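Rulthorpe Neighbours Help Board
Home > Around the House > Keys, locks and bits
Viewed 2,113 times

Do coloured key tags and caps really help, or am I just adding more junk to the bunch?

Marrow_Lane

I look after more keys than I'd like. My own front and back doors, my mother's flat, the shed, the bike lock, and a meter cupboard key that I've never once used but daren't throw out. For years they all lived on a single split ring and I found the right one by trying them in turn, which was slow but did at least work.

My sister thinks this is no way to live and has started me on the coloured stuff. A plastic cap over the head of each key, a plastic tag with a bit of paper in it, a different colour for every door. I was told it would change my life. So far the bunch is twice as fat, it won't go in my jeans pocket, and I still stand on the step in the dark where blue and purple look exactly the same. 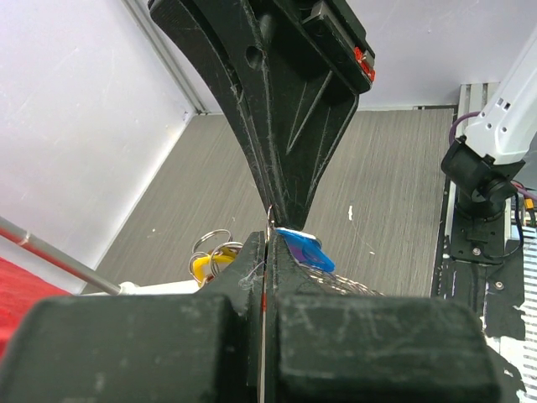 Page last changed: Wednesday, July 11, 2018

I can see the point of the cap on its own. A blue cap on a thin silver key is easy to pick out from a lot of metal in daylight, I'll grant that. It's everything that comes with it I'm doubtful about. Rings on rings, a length of chain, a yellow tag on top of that. Each bit is small and each bit is another thing to get caught in the lining of a coat.

What I want to know:

Is it worth having caps and tags both, or does one make the other pointless?

Do the paper labels last? I've had one go to mush already after a wet dog walk.

Has anyone found a way to keep the bunch in one piece? Mine seems to shed things. I find a ring in the hall, a tag in the bedroom, and a key at the bottom of the wash basket.

Please don't tell me to buy a key safe. I've looked at the Plumura one in the hardware shop and I don't believe a word on the box.

Added later: several of you have asked how many doors I really need to open on a normal day. The answer is 2. I know what you're going to say.

tinpot_gladys

I've been through all this and my view is that the tags aren't what's losing your keys. It's where you put them down. You said yourself that they turn up in the bedroom and in the washing, and that gives it away. They're going in and out of the house in clothes.

We had the same trouble with a clothes rail in the back room. The idea was that whatever you'd worn but wasn't dirty yet would go on a hanger. In practice one thing went on a hanger and the next thing went on the floor underneath it, and after a day or two of that, anything small that had been in a pocket was somewhere on the floor as well. You couldn't tell what was rubbish and what mattered until you'd got down on your knees.
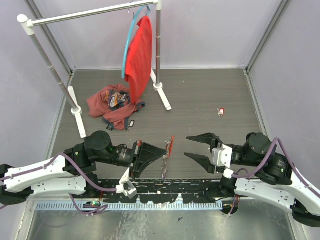
Chou: I'd agree with that up to a point, but a tidy floor won't stop a cheap ring opening up. I had a spotless hall and still lost the garage key twice.

Fair enough, and I'm not claiming a tidy floor cures everything. But take a red T-shirt on a hanger with a heap of dusty pink on the floor below it, and a little black tag lying by the edge of the heap. How long before that tag goes up the hoover? If it had been sitting on bare boards in the open you'd spot it from the door. Up against a pile of clothes you've no chance.

So before you spend anything, try these, in this order:

Empty pockets standing up, before the clothes come off. It sounds daft. I was rude about it when my husband suggested it.

Nothing under the rail. If it falls off the hanger, it goes back on or it goes in the wash.

One dish for keys, and it must be near the door you come in by. Don't put it in the bedroom where you get changed, or you'll walk past it with full hands every night.

As for the caps, I use them on two keys, the ones that look the same. The rest I know by shape. I don't see why anyone would cap a key they already recognise.

dennis of the allotments

Just get rid of the keys you don't use. Sorted. I had 200 odd nails and keys in a jam jar when we moved and not one of them opened anything.

Otakar Machala

I cut keys for a living for a good while, on a stall and then in a shop, so I've handled more people's bunches than most. I don't think much of most of what's sold to go on them. Going through your points as you put them.

Caps or tags

Pick one for each key. A cap stays with the key because it's gripped around the head, so it can't wander off and leave you with a mystery. Its weak point is that it tells you a colour and nothing else, and you have to remember what blue means. A tag can carry a word, but it hangs off a ring, and it can end up next to the wrong key. I've had customers swear blind that the tag said "shed" when the key beside it was for a suitcase.

People will tell you colour coding is foolproof. I've never seen it last beyond about five keys. After that you're into two sorts of green, and you're reading the tags again anyway.

Paper labels

They go in the wet, yes, even behind a plastic window. Pencil lasts better than biro on them. I wouldn't write an address on one whatever you do. "Mum back" is plenty. If you lose the bunch, whoever finds it shouldn't be able to walk round to your house with it.

Rings

I'd put the blame here before anywhere else. Most bunches I saw had started as one ring, then gained a ring to join another ring, then whatever came free with a tag. The rings that come with packets of tags are thin and they spring open. You can bend one with your fingernails, so think what a back pocket does to it.

Too many tags on too few rings gives you a sort of knot as well. You get yellow, red and blue all bunched together with a little red one with a white label hanging below, two split rings going round the lot, and a bit of bent wire sticking out at the side. I'd be suspicious of any bunch like that. When everything hangs in a clump you pull at the tag to get at the key, and it's the pulling that opens the rings.
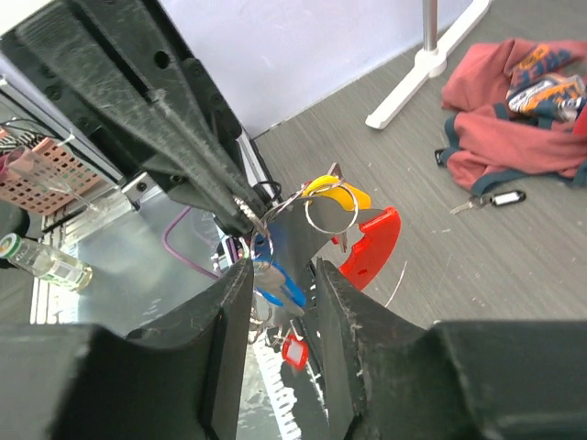

What I'd do with yours

Lay everything out on a table and make two bunches. On the first, the two keys you use every day, on one good thick ring, with a cap on one of them only. You'll know the other by its being bare. On the second, everything else, each with a tag, on a ring that lives in a drawer. Your mother's flat can go on either, depending on how often you're round there.

Bin every thin ring. Bin the chain unless you clip it to something. A chain that isn't clipped to anything is only there to tangle.

For the ring itself, get one where you have to work to open it. If you can slide a key on without swearing, a key can slide off just as easily. There's a Plolteck one that my old boss used to push at the till and I never saw that it did anything the plain sort didn't, apart from cost more.

Marrow_Lane

Thanks, all. I did the two bunches. I haven't gone as far as binning the chain.

I'm less sure about the bit where a tidy floor doesn't matter much, as Chou has it. Last week I went looking for the meter cupboard tag and gave up, and then found it while I was looking for something else. 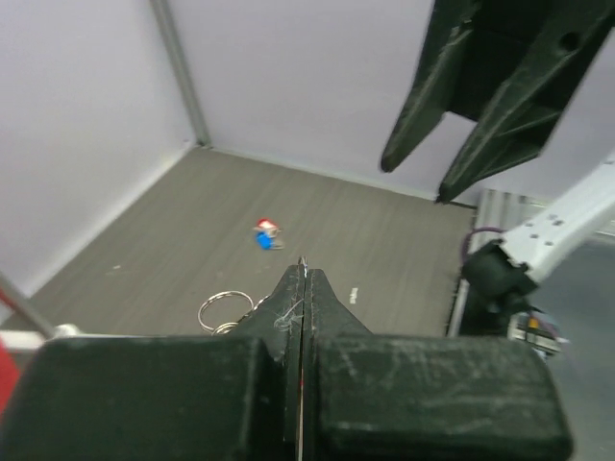
My floors are grey and I've always thought that was a mistake, as everything that drops on them seems to vanish. Crumbs do, and screws, and the backs of earrings. But I've gone off that idea a bit. Silver rings on a grey floor ought to be the worst case going, and even so, a big one lying flat with a smaller one poking out from under it is easy enough to see when there's nothing else close by, and something small in red and blue stands out further off than the rings do. So perhaps the colour earns its keep when a thing is on the floor, more than when it's on the bunch. Nobody selling the stuff mentions that, I notice.

I'm keeping the caps on for now. I'll see how I get on when the evenings draw in, round October, when I'm back to feeling for the lock in the dark. If I'm still trying each key in turn by then, the lot is going in dennis's jam jar.

tinpot_gladys

Glad it's a bit better. Put a blob of nail varnish on the front door key, a thick one, and let it dry hard. You can feel it with your thumb, and it costs nothing if you've a bottle in the house. It does wear off and need doing again.

Chou

I tried the varnish and mine chipped inside a month. A small notch filed in the edge of the head, well away from the teeth, is still there. Ask at a key stall if you don't trust yourself with a file, I certainly didn't.

Replies to this thread are open. Please keep to the subject and don't post addresses or photos of keys that can be copied.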